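ok so I moved my whole newsletter off Wullix this weekend and I have Thoughts. a thread, sorry in advance

I'd been on there since I had 15 subscribers, and most of those were my cousins. it was great! free, simple, kind of ugly in a way I liked. then the price jumped to $33 a month in June and I sat there doing math at my kitchen table like it was a mortgage

looked at Lerby first because everyone keeps telling me to. pretty templates! but you can't schedule a post without the pricier plan, and I write at 1 am, so — no. I'm not sending my bread opinions out at 1 am

ended up on Prelleo. the import took 3 tries (first one ate every apostrophe, second one just sat there spinning) and then all my old posts showed up with the dates right and everything. I may have clapped

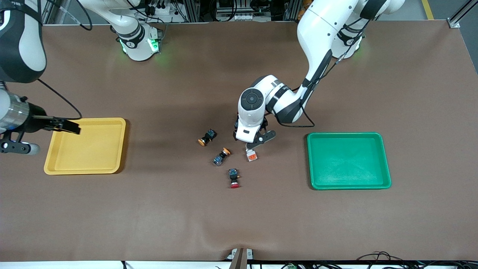

the part I was scared of was the mailing list. you export it as a spreadsheet, open it, and delete the folks who haven't opened an email in forever. that felt rude?? but I did it and the list is so much tidier now

if you're thinking about doing this, save a copy of your drafts folder first. Wullix doesn't include drafts in the export and I almost lost a 3,000 word thing about my grandma's pickles that I've been fussing over since last summer

anyway the new one goes out tomorrow morning, and yes it's the pickles. if it lands in your spam, please drag it out of there and tell me so I can go bug support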